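Dunero demonstration collection – minutes of the working meeting, 12 December 2022
Chair: Xiomara Obi

1. Minutes of the previous meeting were accepted with one correction: the Fitel storage quota is per station.

2. Status. The Stirico set holds 587 accepted episodes of cloth handling on the bed. A further 233 are waiting for review. Of those rejected so far, 68 failed on time offset between the head and gripper streams – the remainder were operator errors such as an early release.

3. Fold labels. Reviewers disagreed on where a fold ends. Agreed that the episode closes when both grippers have left the cloth, and that smoothing is a separate label. Tamošiūnaitė protocol text to be changed accordingly.

4. Cloth variety. Too many episodes start from the same position on the sheet. Start positions to be varied across six zones from the next session. Items other than cloth may stay on the bed during recording.

5. Bed station, gripper view and head view.

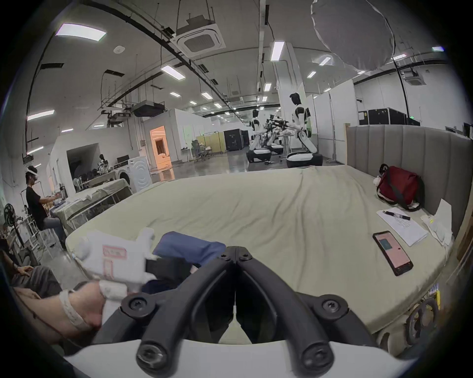
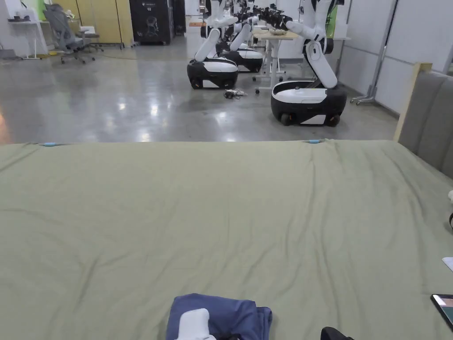 Question from the floor: Should failed folds be deleted from the set?
Reply: Keep them under a separate label. The training run leaves them out by default, and the review group needs them for checking the fold-end rule.

6. Action: X. Obi to circulate the revised label sheet before the January session.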